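Rosmont Community Help
Schools and Education

Can a charter school close in the middle of the year after a failed review?

Posted by Talha Khattak, September 6, 2018

My daughter attends a charter middle school in Erkville with an enrollment of 242 students. Families have received a letter stating that the district board intends to revoke the school's charter following an unsatisfactory review. The letter refers to a hearing but does not say when the school would close, or where the students would be placed. I would like to know whether the board may close the school before the end of the school year, and whether parents have any right to be heard. The school's own board has told us it disputes the findings on math achievement.

Belska Parent Office

A notice of intent to revoke is a separate step from revocation itself. Please read the letter again for the words "notice of intent" and for the section of the charter agreement it cites. That agreement is a public record and may be requested from the district clerk in writing.

In most cases the school's board is given a set period to respond, after which a public hearing is held. Parents may submit written comments before the hearing and may sign up to speak. Written comments should be limited to 300 words and should name the finding to which they respond – general statements of support are entered in the record but carry less weight.
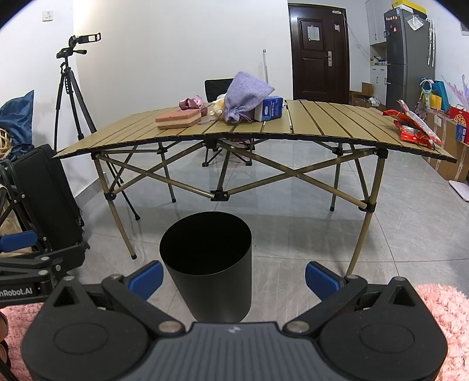 Dark gray trash bin and pink shaggy rug

Closing in the middle of the year is permitted where the agreement allows it, and is most often ordered when student safety or the school's finances are at issue. Where the concern is achievement alone, boards commonly set the closing date at the end of the term. You should ask the district for its placement plan now, and request a copy of your daughter's full record, including any special education documents.

m_paracha66

Our school went through this. The letter came in the fall and we stayed open until January, then everyone was moved. Get on the transfer list early, the good schools fill up. I do not know the rules for Erkville.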